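The Lukstead Cabinet

Short fiction - 4 min read
Print this story | E-mail this story

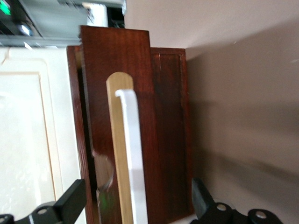

The cabinet, door slightly ajar.

Item 153 on the schedule was a cabinet, mahogany finish, one door. Khanyisile Moodley had valued it from the doorway on the first visit and written a figure beside it. On the second visit she was required to open it, and the door would not go past the width of two fingers.

She put down her clipboard and examined the hinge side. The hinges were brass butts, five screws to the leaf where three would have done. None was loose. The door had not dropped. She ran a feeler gauge down the gap and got the same reading at the top, the middle and the bottom, so the carcass was square. Whatever held the door was inside it.

The estate was that of a surveyor named Lollard, who had lived alone in the house at Lukstead and labelled most of what he owned. The fuse box was labelled. The jars were labelled by contents and by date of decanting. The cabinet carried no label, and it did not appear in his own inventory, which ran to 486 lines and included the doormat.

She wrote: Door restrained internally. Cause not established.

The nephew, Jurčo, telephoned at noon to ask for a total. She gave him the subtotal for the ground floor. He asked whether the cabinet was worth anything and she said the finish was good, the moulding on the side panel was intact, and she could not speak to the interior.

"Force it," he said.

"That would alter the value."

"By how much?"

She looked at her sheet. "I have it at 195 dollars. Forced, I would have it at nothing."

He said he would think about it. She heard a kettle at his end, then the line closed.

In the afternoon she took the torch from the car and put the beam through the gap. There was a cord. It ran from a screw eye on the back of the door to a cleat on the inner wall and was made off in a proper figure of eight, with a locking turn. The cord was taut. She considered this for some time. A cleat can be made off only by a hand that reaches it, and the gap did not admit a hand. Hers was small and it stopped at the knuckles.

She checked the back panel. It was tongue and groove, pinned, the pins painted over. She checked the base and the top. She measured the interior depth with a steel rule slid through the gap, and it agreed with the exterior depth less the thickness of the boards.

At four she packed the gauge, the rule and the torch. She amended the entry to read: Door restrained by cord, secured from within. Sound. Then she pushed the door gently toward the frame, to leave it as she had found it, and felt the cord take up the slack.

RECENT FICTION
The Sukano Ferry
Notes Toward a Fence
December, Low Water
A Spare Key for the Pump House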